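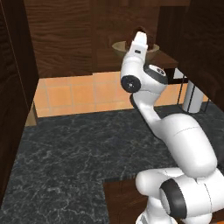
Reaching into the cabinet: what we learned from 3,241 simulated attempts

Since November our small group has worked on one question: how should an arm choose the direction from which it enters a narrow space? In the open, on a wide countertop, almost any direction is good. At the back of a kitchen, with cabinet sides to the left and right and a shelf with a bowl on it, many of the directions that look fine on paper end with an elbow against the wood.

The usual way in our lab was to plan for the fingers first and let the rest of the arm follow. Lena Zawadzka proposed to turn this around. Her method, which we call Tirov, first looks for arm postures that leave free space around the elbow and the wrist, and only then asks which grasps can be reached from these postures. It sounds like more work, and for the first grasp in a new kitchen it is. But the postures can be kept and used again as long as the furniture does not move.

We tested everything in simulation, in kitchens generated with our own tool Modum. It changes the height of the shelves, the width of the openings, the materials and the light, and it places objects of different shapes where a person could put them. For this round we made 200 kitchens. Each attempt was recorded from two views, one which shows the arm in the room and one which looks out over the fingers. The second view is the only one the grasp network receives.

The close view gave us the most trouble. Near the object, the gripper fills the lower part of the picture, and the bottom of the object is often hidden behind it. The network must then decide from the upper part alone if the fingers are well placed. 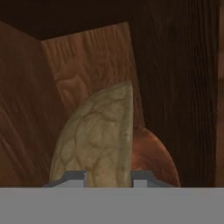 Objects that are not symmetric are harder again. If one side is curved and the other is nearly straight, the two fingers do not meet the same kind of surface, and a small error in the angle can turn the object during closing. We added a short correction step before closing, in which the gripper may rotate by up to 11 degrees. Without this step the posture search alone helped much less than we had hoped.

Of the 3,241 attempts, 1,127 were in what we call tight openings, where the gripper has less than its own width to spare. In this group the new method touched the furniture less often than our old planner, and the difference was clear in every type of kitchen except those with very low shelves. There the two methods were equally bad. We think the set of stored postures is too small for this case – Lena is now building a larger one.

A second weak point is time. The first search in a new kitchen is still too slow for us to like it, and Tanguy, our older planner, remains the better choice when only one object must be moved.

The next tests will use a second arm model with a shorter forearm, and kitchens in which a door is half open. The written report is with the Hudley reading group for comments until the end of the month, and the Modum settings for all 200 kitchens are in the shared folder. If you find a kitchen where the search gives no posture at all, please send Lena its number.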